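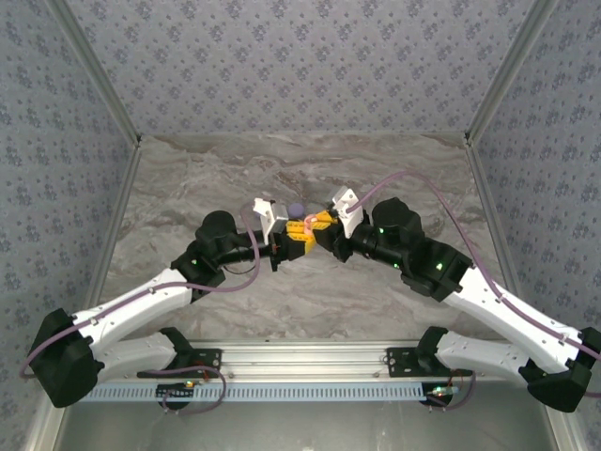 The handover results took up most of the first hour. Tiburcio Huerta went through the method again for those who missed the January meeting. The two arms are trained together on one policy, with both wrists treated as a single action, and a handover counts only if both grippers have hold of the piece at the same moment before either lets go. The yellow piece held between the two grippers, with the purple ball sitting just above it, is the case the group has argued over most, as the ball is not part of the grasp but its position changes when either arm pulls. Tiburcio's proposal is to score the ball separately. Agreed.

Results to date

The training set now stands at 2,000 demonstrations. All were collected by teleoperation on the Ludness bench. The joint policy was compared with the older set-up, where each arm had its own policy and they shared only the camera view. The joint policy drops fewer pieces in the middle of the handover. It is slower to start moving, and on the plain blocks there was no difference worth reporting.

The Jakstead people asked whether the gain came from the joint action or simply from the longer action chunks, as both were changed at once. Tiburcio said he could not separate the two from the runs done so far. It was agreed that the comparison has to be repeated with chunk length held the same in both arms of the study. Until that is done the draft should not say the joint policy is the cause.

There was a long discussion on seeds. The current figures come from 2 seeds per condition, which the meeting felt was too few. Training time is the limit. The meeting settled on 5 seeds for the two main conditions and 3 for the smaller ablations. The draft will state the number of seeds beside each result.

Scoring

Under the old sheet a trial was marked pass or fail. Two people scored the same batch of recordings and disagreed mostly on trials where the receiving gripper touched the piece but did not take its weight. The new sheet has a separate line for contact, for shared hold and for release. The ball gets its own line, marked as stayed, moved or fell.

Lau pointed out that "moved" needs a limit, otherwise every trial will be marked that way. After some back and forth it was agreed that movement is only marked if the ball loses touch with whatever was supporting it at the start of the handover. Scorers are not to replay a recording more than twice.

Recordings already scored on the old sheet will be done again. The old scores will be kept in the archive folder and not mixed in with the new ones.

Bench and background

A question was raised over the patterned wall lining and the marble-patterned floor. Every demonstration was taken with the same background, and a reviewer is likely to ask if the policy depends on it. Options were to change the lining for the test trials only, or to collect a fresh set with several backgrounds. The second was thought too much work for this paper. The test-only change will go ahead, starting with a plain grey lining, then a different floor colour.

Calibration was also raised. The written procedure says to check the home position of both arms before each session, but the log has gaps. The log will be filled in at the bench from now on, before the first trial. A session with no entry will be left out of the results.

Stulolach has asked for the data in its present form so that work on the grasp detector can begin. Approved, on the understanding that the scores are provisional.

Actions

Tiburcio Huerta: repeat the joint and separate policy comparison with matched chunk length.
Tiburcio Huerta: revise the results section and take out the sentence on cause.
Lau: write up the scoring rules on one page and send them round before any rescoring starts.
Jakstead: check the training queue and confirm how many runs can go through at once.
Ludness: fit the grey lining and take a short set of test trials with it.

Other business

The bench booking sheet has moved to the shared drive. Morning slots are to be kept for test trials until the rescoring is finished.

The meeting closed at 3:40 pm. The next one will be called when the matched runs are in.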